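Where Do the Blankets Go? Bedding Loss in Nirnside Student Halls

Group project report, Social Research Methods
Saron Alemayehu, Getachew Woldemariam, Ebise Negash
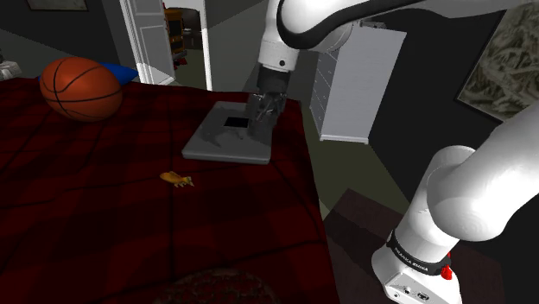 Our tutor, Selamawit Gebremichael, asked each group to study something ordinary. We chose bedding, partly because Getachew had lost a duvet cover in the first term and was still talking about it in April.

Background

Nirnside has two halls, Cirkavel and Galanis, which share one laundry in the basement of Galanis. Residents of Cirkavel must therefore carry their washing across a car park, and many of them put this off for as long as their flatmates will allow.

Method

We put a short questionnaire under 301 doors and got 72 back, one of them with a shopping list on the reverse. We then interviewed 5 residents in the Galanis kitchen. Ebise took notes. The interviews were meant to last ten minutes each, but people have a lot to say about tumble dryers.

Findings

Of the 72 who replied, 53 had lost at least one item of bedding since moving in. Pillowcases went most often, then fitted sheets. Blankets were rarely lost, and the people we interviewed put this down to never washing them.

Very few thought their things had been stolen. The usual word was "taken", said in a forgiving tone, often by someone who then admitted to owning a sheet they had no memory of buying. There is a lost property shelf, but it is in a locked cupboard – the key is at reception, and reception closes at four.

Limits

People with a grudge are more likely to fill in a form about it. We also failed to define "bedding", and one reply was entirely about a towel.

Suggestions

Leave the cupboard unlocked during the day. Sosina Gashaw at the halls office has said she will think about it. Getachew's duvet cover is navy with a white border, should anyone reading this have it.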